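Speaker notes, Closard evening, September 11, 2019

Slide 4. Sorting hair clips: does it help?
Zlatko says a shallow box cures everything. I have doubts. Ask who still uses theirs from March.
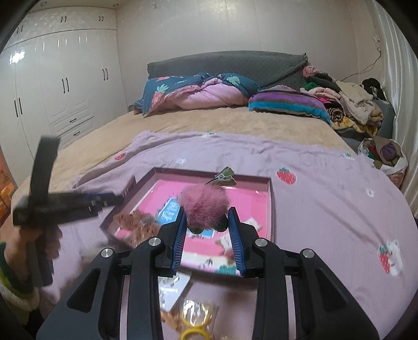
Pink pom-pom and green clip, box lid on the blanket.

Pause. Point out the packets still outside the box. Half-sorted is how mine always ends up. Panagiotis claims 686 clips at home; don't repeat that as fact.

Slide 5. Big bows eat space. The spotted one lies over the card beside the maroon snap clip.

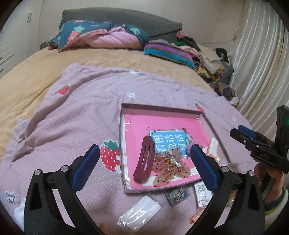
Slide 6. What I'd bin first
Empty packets. Then take questions.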